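Flonix folding table, white, after one winter and one summer

Posted 9/3/22

My rating: four stars out of five

I bought this table for a small flat where there is no room for a table that stands always in the same place. I write this review because before I bought it I was looking a long time for opinions from people who have used it for longer than a weekend, and I found very few. Most of them were written on the day of the delivery. English is not my first language, so I ask for a little patience.

What I was looking for

Our kitchen is narrow. Two people can eat at the worktop if they sit side by side, but for guests, for sewing or for filling in papers we needed something larger. I had three wishes. The table must fold flat enough to go behind the bedroom door. One person must be able to carry it. And it must be white, because the room looks to the north and every dark piece of furniture makes it smaller.

I compared the Flonix with the Birkau, which is a little cheaper and comes with a carrying bag, and with a used one from a neighbour. The Birkau had a grey top with a rough pattern, like the skin of an orange, and when I tried to write on it in the shop the pen made holes in the paper. This decided the matter for me. The neighbour's table smelled of the cellar.

Delivery and first assembly

The table came in a flat carton, well packed, with cardboard corners. There is almost nothing to assemble. You take off the film, you screw in the four rubber feet and you open the legs. The instructions are one sheet with drawings and no words. Drawing number two shows the locking ring on the wrong side of the leg, and I lost quite some time with it. If your ring does not slide down, turn the table round and look at the other pair of legs, where it is easier to understand how it should go.

The film on the top was difficult to remove at the edges. I used my fingernail and after that a plastic card. Please do not use a knife. I read later in the shop's comments that other buyers did this and were sorry.

Opening and closing

In the first weeks I was a bit afraid of the hinges. They are stiff when new and they close with a hard noise. After the first month they became softer and now I open the table in less than a minute. I lay it on its long side on the floor, pull out both pairs of legs, push down the rings until they click, and stand it up. My mother, who is small, can also do it, but she prefers if somebody holds the other end.

Closing is the weaker part. The two rings must be lifted at the same time as you fold the leg, and for this you need one hand more than you have. I have learned to hold the first ring up with my knee. It is not elegant. There is also a place near the hinge where a finger can be caught, and with small children in the house I would keep them away while the table is being folded.

How steady it stands

On a flat floor the table stands well. I have sewn curtains on it with a heavy old machine, and at high speed there was some shaking, but the machine did not travel. On our balcony, where the floor goes down a little to the drain, one foot was always in the air. The rubber feet can be screwed out a few turns, and with this I could correct most of it. For the rest I use a folded piece of cardboard.

If someone leans with the elbows on the short end, the other end does not lift. I tested this before the first guests came. I would not sit on the table and I would not let anybody else sit on it.

What we used it for

In winter it was mostly a sewing table and a place for parcels. In November we had a family dinner with six people, two more than is comfortable, and it carried all the plates and a large pot without complaint. With a cloth on it you do not see that it is a folding table. The legs at the corners are a small problem for the person who sits there, as is usual.

In summer it lived on the balcony for several weeks, under the roof, so it had some damp air but no direct rain. I potted tomatoes on it. I was worried about the metal parts, but until now I find no rust, only a little white dust on the screws which I could wipe off.

For wallpapering I borrowed a proper pasting table. The Flonix is too short for that and I think also too good.

The surface

The top is matte, and this was for me the biggest reason to pay the higher price. A lamp does not make a bright spot in it, and you can read and write there in the evening with tired eyes. Paper lies flat, fabric slides easily, and a rotary cutter with a mat under it works very well.

But matte white has its price. Coffee must be wiped away soon. Beetroot left a pink shadow that needed two days and some baking soda to disappear. Pencil comes off with an ordinary rubber. Ballpoint pen does not come off completely, whatever I try.

Then there are the fine marks. A shiny table shows each scratch as a dark line, and with this kind of surface they are pale and you see them only when the light falls from the side. From a normal chair I forget that they exist. When I bend down to the top I find faint streaks, and one thin line that is easier to notice than the others. I cannot feel it with the finger on mine, so I leave it alone.
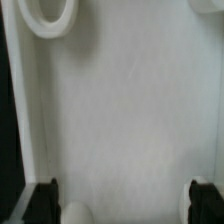

Cleaning and care

For every day I use a soft cloth with warm water and one drop of washing-up liquid, and then a dry cloth. If you leave out the dry cloth, the water makes grey edges when it dries. Once a month I clean the hinges with an old toothbrush, especially after sewing, when there is lint everywhere.

I tried two cleaning products. The Rarach cream cleaner took away the coffee rings very well, but it contains something fine like sand, and where I rubbed for a long time the top is now a little more shiny than the rest. I stopped using it. The Tautahi spray is milder and does not leave a smell, but it is not stronger than washing-up liquid and costs much more.

Things I would put between the table and the objects: a mat under the sewing machine, a cork plate under hot pots, and felt under ceramic things with an unglazed bottom. The last one I learned too late. A flower pot is like sandpaper when you push it.

Storing it

Folded, the table is as thick as a big dictionary. It stands behind the bedroom door and the door still opens almost completely. I put an old blanket between the table and the wall, because the edge made a mark on the paint already in the first week. There is a handle in the long side. It is large enough for my hand but not for a hand in a winter glove, if you want to carry it to the car.

The service

One of the rubber feet was missing its screw. I wrote to Flonix through the form on their page and got an automatic answer, and for a while nothing. After my second message a friendly person replied, and a small envelope with two feet came by post. They did not ask for the receipt. I would have liked to get the answer the first time, but I have no complaint about how it ended.

What I like

It is light enough to carry alone.
The matte top is pleasant for reading and handwork.
The feet can be adjusted.
The hinges are better now than when they were new.

What I do not like

Closing it needs practice and a knee.
Drawing number two in the instructions.
Ballpoint pen stays for ever.
There is no bag, and the one from Birkau does not fit, I have asked.

Would I buy it again?

Yes, and I have thought about a second one for the balcony, so that I do not have to carry this one out and in. I would take it again in white. People who have small children with felt pens, or who want to do rough work with tools on it, should look for a darker top or put a board over it. For eating, sewing and paper work in a small flat I am content with it.

I take away one star for the closing and for the instructions. If the rings are changed in a newer model, please write it in the comments, I would be glad to know it before I order.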